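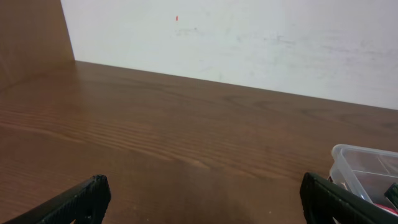

Filed under: Home Care > Wood > Tables & Shelves

Wooden Tabletops: Your Questions, With Fewer Promises

We get a lot of mail at the Valgate workshop in Lundton, and most of it is about tables. A good share comes from people who have already bought a bottle of something. The answers below are by Kha Khương and Nhi Kim, who do the repairs, and they're as suspicious of bottles as you'd expect.

Does a wooden table need to be "fed"?

No. The tree is dead and it isn't hungry. A table with a sealed finish, such as lacquer or polyurethane, has a clear coat between the wood and whatever you rub on it. Oil sits on top of that coat, looks nice for an afternoon and then collects dust. An oiled table is another matter, and it does want a fresh coat now and then. Find out which one you have before you spend money.

How do I find out?

Put a drop of water somewhere you won't mind, under a leaf or near a back corner. Leave it for 15 minutes. If it's still sitting there in a bead, the surface is probably sealed. If the wood has gone dark under it, the finish is thin, worn or oiled. It's a crude test, and an old wax coat will fool it. We still use it.

Is wavy grain a sign of solid wood?

People want this to be true. Long wavy lines and looping arches come from the way the log was sliced, and veneer is sliced from logs too. You learn far more from the edge and the underside. If a line on top runs over the edge and carries on down the end grain, you may well have a solid board. If the pattern stops dead at a strip, be doubtful, whatever the seller told you.

My table has a dark patch in the middle. Is it ruined?

Maybe there's no patch. We ask everyone to do three things before they bring a table in:

1. Move the lamp, or look again at another time of day. A shadow will move with the light.
2. Wipe the spot with a barely damp cloth and dry it right away. Greasy film often comes off, and then you can stop.
3. Look at it up close, in focus, from low down. Darker grain has lines in it. A stain tends to ignore the lines and spread across them.

Please don't diagnose from a phone picture, and please don't ask us to. A cloudy brown blotch with no outline can be a stain, a shadow or a bit of blurred grain, and we can't tell you which from our desk.

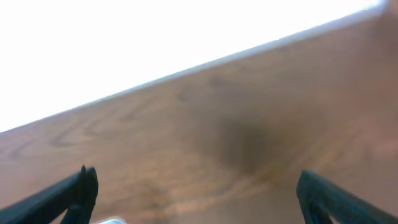

Will mayonnaise take out a water ring?

Sometimes a white ring fades after you put mayonnaise on it. Sometimes it fades after you put nothing on it. White rings are usually moisture caught in the finish, and some of them leave by themselves in a day or two. Irfan Arain, who runs our Tuesday bench class, did half a ring with mayonnaise and left the other half alone. Both halves looked the same by the end of the week. One ring proves very little, but it's one more than most of the websites bothered with.

Dark rings are harder. Those have usually gone into the wood itself, and no sandwich ingredient will reach them.

What about the Jondberg restoring oil everyone keeps recommending?

It's a decent oil in a handsome tin. On an oiled table it does what any decent oil does. We don't believe the label when it says the oil "remembers the forest," and we don't know what that would mean. The tin also says 1863, as though the age of a company had something to do with your scratches. It went up in price again in 2025.

The wall behind the table is covered in gray smudges. Is the table doing that?

Could be. Chair backs, elbows, bags and the table's own back edge all leave marks on matte white paint, and it's hard to say afterward which did what. Look at the height. A band of scuffs just above the tabletop points to things being pushed back across it. Try a soft damp sponge with a little dish soap, and use a light hand: matte paint goes shiny if you scrub it. Melamine sponges are sold as magic. They are very fine abrasives, so test one where a shiny spot won't bother you.

And a small red or orange mark?

Depends what made it, and you probably don't know. Start with soap. If that only smears it, stop and touch up the paint. Châu Cao once spent almost an hour on a crayon dot she could have covered in one minute with a small brush.

Should I leave a gap between the table and the wall?

Yes, a finger's width if you can. Felt dots on the back edge work too, until they fall off, and they do.

The wood is darker where the side panel meets the top. Damp?

An inside corner gets less light, so it looks darker. It also gets less cleaning. Wipe it out with a dry cloth, then feel along the joint. If it's swollen, rough or soft, you have a real problem and should look for where the water comes from. If it's smooth, leave it alone.

How often should I polish?

Less often than the polish company says. Dust with a dry cloth, wipe up spills, and see whether you miss the polish.

Do you give guarantees on refinishing?

On our own work, 13 months. On anything you've put silicone spray on first, no.

Related questions
- Is my shelf sagging or was it always like that?
- Lưu wax sticks: which scratches they hide and which they don't
- Sang Hoàng on buying a used desk
- Coasters, compared
- Touching up matte white paint without a visible square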